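Workshop and Home Tips: Can a Machine Take Over the Sorting Yet?
Prepared by Flynn Kingi, Torkus Household and Workshop Advice Service
Updated 6 Jul 2023

Readers regularly ask whether a robot can be trusted with small chores such as folding towels, clearing a counter or sorting parts at the end of a shift. In April our office reviewed 861 letters on the subject. Our present advice is that simple, repeated handling is within reach in a prepared space, while mixed household work should remain with people.

Preparing the work area
Clear the belt or bench before each run. Leftover pieces are a common cause of stoppages.
Use shallow, open bins in a single color. Parts that contrast with the bin are easier for cameras and for tired eyes.
Set bins close to the near side of the conveyor so that the reach is short.
Check bins for small dark items, which are easily missed in shadow.
Secure cables at the wrist and elbow of any arm, leaving enough slack for a full turn.

Choosing suitable tasks
Begin with rigid parts that have an obvious place to grip. The parts trial at the McAlister shop used 10 bins and kept soft goods out of the program entirely. Cloth, bags and wet dishes still call for judgment that most equipment lacks.
Where two-handed equipment is used, practice each motion at low speed before parts are introduced. The operator should remain within reach of the stop switch.

At home
The same principles apply in the kitchen and laundry. Households with a Nodik floor cleaner should pick up cords and socks first. Dishwashers should still be loaded by hand, with sharp knives washed separately. Machines should not be left to work near a lit stove or a small child.

Maintenance
Wipe rails and belts with a dry cloth at the end of the day. Inspect fingertips for wear each week and replace worn pads in pairs.

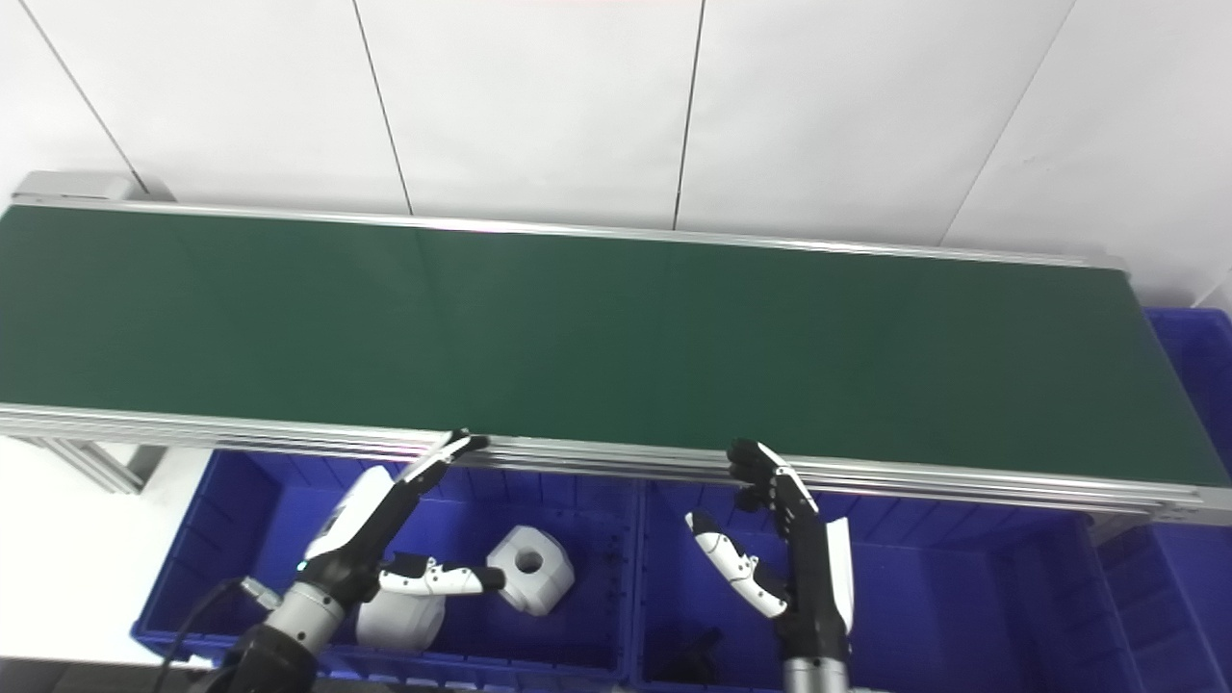

Two robot hands at the near rail of a conveyor, with blue bins below.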